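Remcombe Shared Workrooms: Members' Forum
Furniture and Fittings > Colour of replacement tabletops

R_Pathak (Furniture Coordinator)
Posted June 10, 2023
Members are invited to comment on the proposed order of 20 replacement tabletops for the Remcombe and Turusik workrooms. The current proposal is to continue with white. A light grey finish is available from the same supplier at the same price. Comments received before the end of the month will be included in the paper for the July meeting.

tsinghal
I wish to record my support for grey. At Turusik the white tops show every pen mark and coffee ring, and the staff who open the building wipe them down before anyone has sat at them. Scratches also collect dirt and turn dark over time.

K.Sezer_Kimaro
I respectfully disagree. Kimaro moved to white two years ago and has no wish to go back. A small screw or a scrap of black wire is found at once on a white surface. On our old grey benches such items were regularly missed and ended up on the floor. The marks tsinghal describes are there on any colour, and I would prefer to see them.

m_yadav
Could the coordinator confirm whether the finish is matte or gloss? Glare was raised as a concern when the overhead lights were replaced, and I do not see it addressed in the proposal.

R_Pathak (Furniture Coordinator)
The finish is matte in both colours. I attach a view of one of the white tops.
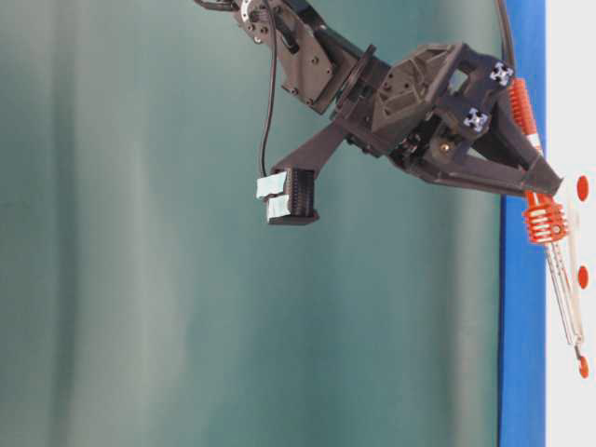

Page 2 of 8

tsinghal
Thank you for the attachment. Dark items do stand out well against the white, and I accept K.Sezer_Kimaro's point as far as small parts are concerned. My objection is to the cleaning. Turusik has 50 regular users and one cupboard of supplies.

rbisht
May I suggest that the cleaning procedure be reviewed before the colour is changed? Our practice at Grelari is as follows. Wipe with a damp cloth and mild dish soap, then dry with a second cloth. Pen is removed with a little rubbing alcohol, tested first on the underside. Scouring pads are not permitted, as they dull the surface and the dull patches hold dirt.

m_yadav
Scouring pads are still in the Turusik cupboard. I saw them last week.

tsinghal
Noted. I will have them removed. I remain in favour of grey for the tables nearest the kitchenette, where most of the spills occur.

K.Sezer_Kimaro
A mixed order would make it harder to move tables between rooms. I would ask that all tops be one colour.

R_Pathak (Furniture Coordinator)
Both positions will be set out in the July paper. I have asked the supplier whether a mixed order affects delivery and will post the reply in this thread.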